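Home | News | Workshop notes | Letters | Back issues

The dropped bottle problem, again

Jenedier sent out a cheerful note in January saying the slipping fault on its hand-held grippers had been "addressed". Readers who have been picking bottles off the floor since the autumn may want to hold off on the bunting.

The fault is simple enough to describe. You close the fingers on a smooth bottle, the readout says the grip is good, you lift, and at some point on the way up the bottle slides. The log still says the grip is good. Charmaine Gumede, who keeps the records at Granura, went through 2792 lifts and found 30 drops. In all but five of them the tool reported no trouble whatever. It is the second number that bothers me. A tool that drops things is a nuisance, but a tool that drops things and files a clean report is a safety matter, and sooner or later the thing dropped will be glass.

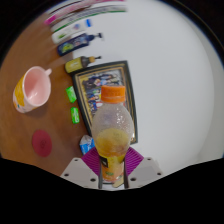

Ridged finger pads closed on an orange-capped drink bottle.

Jenedier's explanation is that the pads wear. Perhaps they do. The firm's advice is to change them every 1050 lifts, and it happens to sell the pads. Gumede's drops don't bunch up at the end of a pad's life, though. Several came in the first morning on a new pair. Oisín Fitzgerald at Pritchard thinks the trouble is in how the tool decides it has hold of something: it checks how far the fingers have closed, and then stops asking. A soft plastic bottle gives a little when squeezed, and the reading looks fine either way. I find that more convincing than the wear story, but he hasn't proved it, and he says so.

The other suggestion doing the rounds is to grip lower down. Buncombe has told its staff to do this as a matter of course.
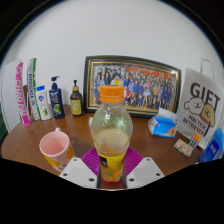
What to do for now

Keep the bottles plastic and the caps screwed down. Write up every drop by hand, with the time, whatever the log says – the log is the thing in question. Don't throw away old pads, as Fitzgerald would like to measure some. And if you are told a low grip cures it, ask to see the lifts. Buncombe has not shown anyone theirs.

We asked Jenedier what had been changed in January. The reply said the matter was closed.

Comments (3)

Relu Zamfir: Same here. New pads, two drops before lunch, log spotless. Was told I must be lifting too fast.

Paraschiva Tănase: Not sure it's fair to blame the sensing on a hunch. We've had no drops since changing pads, but then we mostly lift boxes.

Dorin Văduva: Who do we send the old pads to? There is no address in the piece.

Contact the editor | Copyright the newsletter and its contributors | Back to top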